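Bedsheets, bearings and a bin full of toys: an afternoon with Montserrat Bustamante

When I rang Montserrat Bustamante to ask if we could talk about Prillum, she told me to come in the afternoon, eat beforehand and wear socks I didn't mind being seen in. Then she spent ten minutes on the phone telling me about bearings, so that by the time I'd actually been let in the door I already had two pages of notes and a fair idea of how the rest of the day would go.

Prillum is the tidying arm that she and Eun-seong Cheon have been building between his place and the shared workshop at Gusbridge, where members of our newsletter will have tripped over its base at least once. It is meant to pick things up off a flat, soft surface and put them in a container. That's the whole ambition, and she gets a bit prickly if you suggest it's a small one.

"People see the arm and they say, oh, can it make me a cuppa," she says. "And I say no, it can nearly put a toy in a bin, and if you knew how long that took you'd be clapping. A toy is a horrible thing to pick up! They're round, they're squashy, some of them you can see through. You couldn't design a nastier set of objects if you sat down and tried, and a shop will sell you a bag of them."

The arm itself lives at Gusbridge, bolted to a bench near the drill press. What happens at the house is the teaching side of things. Montserrat and Eun-seong work with hand-held grippers, doing the job themselves, over and over, with the same sort of two-fingered grip they want the arm to use, and the recordings go back to the workshop for the arm to learn from. There were 3741 of them on the drive the last time she looked, and she'd like you to know that she has personally watched far too many.

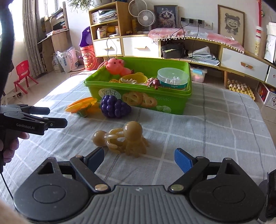

Both grippers in on the toys, with the octopus up front and the green bin waiting behind.

I asked her why they do it on a bed, of all places, when there are perfectly good benches at the workshop.

"Well, we did start on a bench," she says, and settles back, and I can tell it's going to be a long one. "We did weeks on a bench. Lovely hard flat bench, good light, everything stayed where you put it. And the arm got quite decent, you know, we were very pleased with ourselves. Then Njål came past with his jumper and dropped it on the bench and we put the toys on top of the jumper, just mucking about, and it was hopeless. It pushed down and everything rolled into the dip. So Eun-seong said, right, we need somewhere soft, and I said what have you got, and he said, I've got a bed."

Njål Strömberg, for his part, got the jumper back. He's also the one who machined the wrist bracket, the 90 millimetre one that replaced the printed version after it split along a layer line, and Montserrat is very keen that he gets the credit in print. There you are, Njål.

The plaid was luck. She hadn't thought about the sheet one way or another until she was going through recordings late one night and noticed how easy it was to judge by eye how far a toy had shifted between the first squeeze and the lift, with all those lines running underneath it. She has since become quite attached to it and gets anxious about laundry.

We talked for a good while about the toys. The octopus is her favourite and also the one she complains about most. It's rubbery and a sort of see-through tan, and she says that in some light the arm's camera can hardly find the edge of it. The grapes she describes as "a gift, until they aren't".

"So your grapes, right, you've got all these round bumps and they look terribly grippy. And if your two fingers land either side of the bunch, lovely, up it comes. But if you get one finger in between the bumps and the other one on top of a bump, it turns on you. It swivels. When I'm holding the gripper myself I can feel that happening, I just give it a little wiggle without thinking. The arm hasn't got that. So what we're trying to do is record the wiggle, if you like. I do it slowly, I do it badly on purpose, I fix it, and I do it again from the other side."
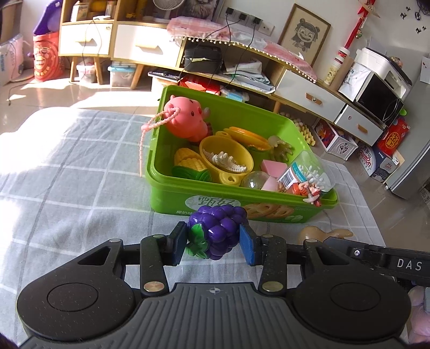
"And you do get faster, that's the trouble," she goes on. "You get so good at it that you stop making the mistakes the arm needs to see you recover from. Ilango came round to have a go and he was dreadful, bless him, and his recordings were the most useful ones we had that month. I've told him he's not allowed to practise."

Ilango Kurian (who runs the electronics bench at Gusbridge, and took this very well when I mentioned it) also wired up the arm's current sensing, which lets Prillum notice when it's squeezing something harder than it ought to. Before that went in they lost a foam block and a rubber duck. After it went in they lost a fuse, but only the one.

I wondered about cost, as our readers always do. Montserrat laughed and said the answer depends on whether her partner will be reading. The joints came out of a pair of dead office printers. The base is a slab of steel that Ramiro Sepúlveda had been using as a doorstop. The bearings I'd already heard about on the phone: she bought a bag of them for 34 dollars, found they were the wrong bore, and turned down the shafts to suit them instead of sending them back, which took a weekend she says she'd like returned.

"The motor drivers hurt," she admits. "They're from Oyelaran, and I dithered over those for ages. I had the cheap ones first and they sang. You'd be in the workshop and there'd be this whine, this awful mozzie noise, and Ramiro would just get up and leave without a word. So in the end I thought, for the sake of everybody's friendship, I'll buy the good ones."

The software is a patchwork. Eun-seong wrote most of what moves the arm, and he named it Sistolex after a cough syrup he misremembered. Montserrat looks after the sorting of the recordings: cutting off the bits at the start where somebody's still getting comfortable, throwing out the ones where the phone rang, labelling which toy went where. It's slow work and she does it at the kitchen table with the radio on.

Has any of it paid off? She's careful here. On the bench, with a firm surface, the arm will put most things in the bin if you give it a few goes. On a folded sheet at the workshop it's patchy. It likes the chunky toys and it doesn't like anything lying flat, and it has a habit of letting go a bit early, so that the toy lands on the rim and has to make up its own mind.

"We think that one's our fault," she says. "I went back through and I do it too! I open my hand while I'm still travelling, because I know it'll drop in. I've got the whole of my arm behind it and years of chucking things in baskets. So now we've both got to learn to stop over the bin, wait, then open. Eun-seong says it out loud. Stop, wait, open. I can hear him in my sleep."

The next job is the bin itself. At the moment it always sits at the back, behind the toys, and she'd like to start moving it: to the side, turned on an angle, half full, very full. A full one is a different problem again, she reckons, because then you're placing a thing on top of other things and hoping it stays, and she has a whole theory about that involving the way people pack a car boot, which I've had to leave out for length but which she will happily give you if you catch her at the drill press.

They're hoping to have Prillum running on a proper mattress at the Gusbridge open afternoon in July. Ramiro has offered a single one from his garage. If anyone has a fitted sheet in plaid, pale, not too worn, Montserrat would love to hear from you, and there's a box for donations under the noticeboard by the kettle.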